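Ticket: freedom of information portal, request shows as closed without a reply
Opened by: Shabani Shirima
Queue: Jornbridge Open Records helpdesk
Status: waiting on supplier

First report
I asked the council for its contract with Correa, the firm that runs the number plate cameras on the ring road, and for the rules on who can search the plate records. The portal took the request in June and gave me a reference. It now says "closed - answered" but I have had no answer. There is no file under Documents. I have checked my junk folder. Please reopen it and put the original date back, as I don't want the clock to start again.

Helpdesk
We can see the request. The log says a reply was sent at 14:10 to the address on your account. Can you confirm the address and tell us which browser you use?

Shabani Shirima
Address confirmed, it's the one these messages come to. Firefox on a laptop, and I tried Chrome on my phone. Same on both. If I click the reference I get a blank page with the council crest at the top.

Helpdesk
Thank you. We opened the request from our side and also get the blank page. The reply has two attachments listed, and neither will load. Passed to Onditz, who host the portal.

Onditz support
The mail server refused the message for size and the portal marked it as sent anyway. The bigger attachment is a scan of 1,811 pages. The limit for outgoing mail is 200 pages, after which it should be split or offered as a download. The download step did not run. We have started it by hand.

Shabani Shirima
I can now download the smaller file. It's the covering letter, and it says the search rules are "withheld in part". The large one stops partway and starts again from nothing. Tried it three times, the last on the library connection. 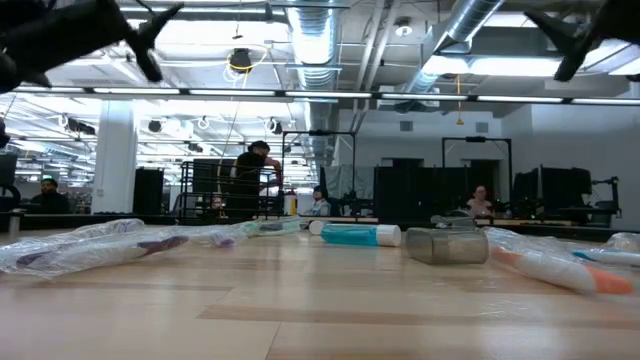
Also, the covering letter is addressed to somebody at Humer, the residents' group on the estate. I'm not a member and I didn't ask on their behalf. If they asked for the same papers, fine, but I'd like to know whether my name and address went to them in the same way. For a request about who gets to look at people's records I think that's a fair thing to ask.

Helpdesk
The letter was a shared template and the wrong name was left in. We have asked the records team to check whether anything of yours was sent to Humer, and to write to you directly. We can't see outgoing post from here.

Status changed from "closed - answered" to "open". Original date kept.

Onditz support
Large file split into parts and placed under Documents. Please try part 1 first and let us know if it stalls. The fix for the false "sent" mark is not live yet.

Shabani Shirima
Part 1 opens. Part 2 gives the blank page with the crest. Leaving this open.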